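Keeping a two-armed plate handler in good shape: a chat with Ratree Thongdee

I got to the Skirnton workshop before nine and Ratree Thongdee was already under one of the arms with a flashlight in her teeth. She waved me over with a cable tie. Great start!

Ratree looks after the plate cell, which has two black arms, a two-finger gripper on each, and a dark glossy table that shows every fingerprint (she wipes it constantly). I asked what she does first in the morning.

"Cables," she said, before I'd finished. "I follow them with my hand, wrist to connector. If a loop has slid down toward the fingers, I put it back and move the arm slowly through its whole reach. Only then do I let it near a plate."
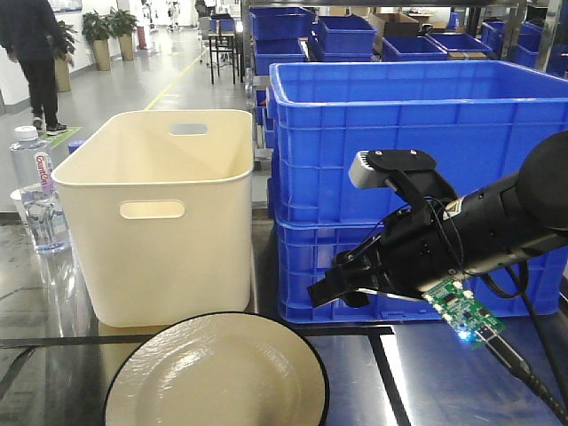
She's been on this cell since May, when Kieran Ó Néill handed it over with a notebook and 13 pages of warnings. Most of them are about the little camera on top of the gripper. Knock its bracket even slightly and the arm starts closing its fingers in the wrong spot, so Ratree has drawn a paint line across each bracket screw. If the line is broken, she recalibrates, and that eats 60 minutes.

"People want to just nudge it back by eye," she told me. "I did that too, my first week. I chipped 3 plates."

I wanted to know about grip force, because those glazed rims look awfully slippery to me. She laughed and said the number matters less than the finger pads, which she cleans with alcohol every 175 picks. Glaze picks up grease, the pads pick it up from the glaze, and then a plate starts to turn in the fingers. When that happens she stops both arms, even if only one is slipping, so the other doesn't swing into it.

"Two arms, one stop button. I wouldn't have it any other way."

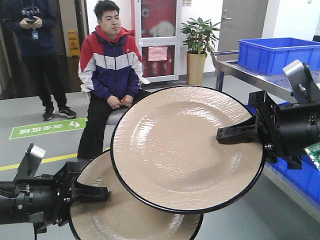 What she'd change

Longer cables, for one thing. And a cover for the circuit board, which sits out in the open under the arm. Sorin Jitaru is drawing one up for her now, and she's already sent it back to him twice over the screw holes.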